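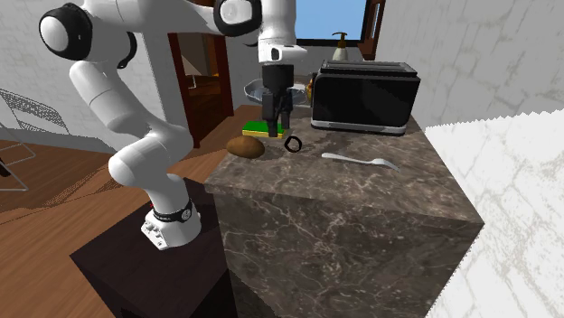
White robot arm on a dark pedestal, computer rendering

Flambridge Visitor Guide: progress report, second period
Prepared for Amna Bugti by Abimbola Ogundipe
2022-11-16

Where we are

The guide covers 11 neighborhoods on paper. Of those, 8 have finished pages with walking directions, bus stops, places to eat and a short note on when to go. The other three are still in draft, and I would not show them to a visitor. The harbor section in particular reads like it was written from a map, and large parts of it were.

The September report said the whole guide would be ready by now. I didn't write that sentence but I did approve it, and I should have asked what "ready" meant. Opening hours had been copied from old leaflets. Nataša Kovačević has since gone door to door in the old town and found enough closed cafes and moved ticket offices that we went back over every page we had called finished.

Visitor numbers

The online pages had 491 visits in the period. I would be careful with that figure. It includes our own team checking links, and we have no way to take those visits out. It also says nothing about whether anyone came to Flambridge as a result. The proposal promised "increased overnight stays", and I still can't see how a guide of this size would show up in hotel numbers one way or the other. I'd like to drop that measure and ask people at the station desk what they used to plan their trip.

Day trip to Flostham

Yasir Mohmand wrote this route and it is the best thing in the guide. He gives the last bus back, says which side of the river path floods, and admits the castle is closed in winter. The ferry leg is less certain. The operator has confirmed a timetable twice, and the two versions don't agree. Until they do, the page tells people to take the bus.

Printing and translation

Kettunen delivered the first proofs late, with the fold in the wrong place so that the market square disappeared into the crease. The second proofs are fine. Breso quoted for two translations and I have held off on both. Paying to translate hours that may change again by spring seems a poor use of your money.

Spending

We are under budget, mostly for the reason above. Please don't read it as savings. Atif Afridi will send the ledger separately.

Next period

Finish the three drafts, or cut them. Recheck hours on all pages before anything goes to print. Settle the ferry question with Flostham in writing. I would rather not promise a launch date yet - the last one did us no good - but I can send you the harbor draft as soon as Nataša has walked it.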